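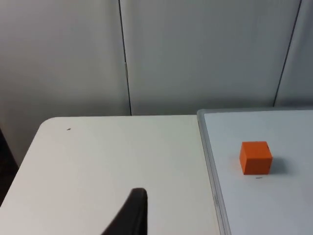
Saavedra, 6 Mar 2024

Category: Monographs and Small Press

Dear members,

The editorial board has reviewed the request below regarding the Holomora monograph on small architectural practices.

> Lorna Villanueva wrote:
> Will the second printing keep the fold-out sections? Our library's copy
> is shelved for reference use, and students ask for them often.

The fold-outs will be kept. The second printing runs to 576 pages – the same as the first – in an edition of 1,000 copies.

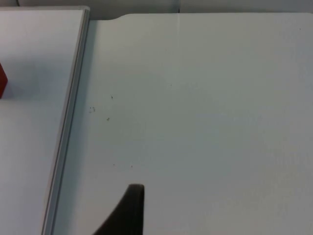 Luzius Aigner has corrected the captions to the housing chapter, and the index has been reset accordingly. Libraries holding the first printing may request the corrected captions as a separate sheet. 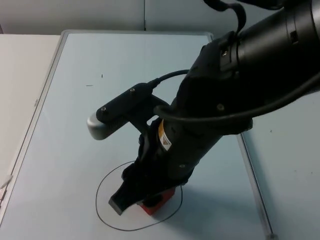 Orders and Deadlines

Institutional orders should reach Ningsih Goh by the end of July. Please state the number of copies and a delivery address.

Hipólito Daza
For the editorial board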